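Landing table

A landing table is a small table kept on an upper floor beside a stair railing or at the edge of an open gallery. It is used as a set-down surface for light goods in transit between rooms, such as parcels, mail, bags and snacks. The term is used for homes as well as for offices and studios, where the same table often doubles as a short-stay meeting spot.

Form

Most landing tables are round. A round top has no corners to catch a hip or a sleeve in a narrow passage, and it can be approached from any side. Tops are commonly wood in a light or yellowish finish. Square and half-round tops are also made, the latter to stand flat against a wall. The furniture writer Carter Melnyk, in a survey of 58 shared workplaces, found round tops in most of the upper-floor areas he visited.

Contents

The usual arrangement is sparse. One open bin or tray holds loose goods, and one small ornament, often a potted plant, stands toward the far edge where it is not knocked by people reaching in. The remainder of the top is left clear.
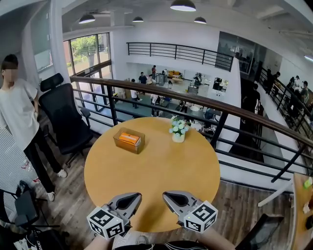

Bins for this purpose are shallow enough to reach into without lifting. Translucent plastic is widely used, as the contents can be checked from the side. Rectangular bins waste some space on a round top but stack well when stored. The Nosora catalog of August 2020 listed a bin intended for landing tables with a capacity of 200 small envelopes.

Bagged goods

Soft packages are harder to keep in order than boxes. A bag laid flat slides over its neighbors and hides them, while a bag stood upright takes less room and shows its front. Plastic bags with a flat base stand unaided when partly filled. Others need support from the side of the bin or from a second package. When a bag is to be filled or emptied at the table, the top edge is held open and the base is kept in contact with the surface.
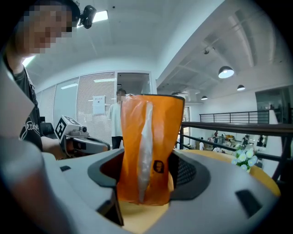
Bright colors are common for such bags and make them easy to find among darker items. Printed marks are usually kept small and placed low on the front. In shared offices, bags left overnight are generally moved to a cupboard, and the bin is returned to the table in the morning.

Placement

The table is set far enough from the railing for a chair to pass. In offices, wheeled chairs are often kept nearby, and bags or coats may be placed on the floor next to them. The Mirkunier guide to small workplaces advises against putting tall or heavy objects on the railing side.

See also

Console table
Hall stand
Storage bin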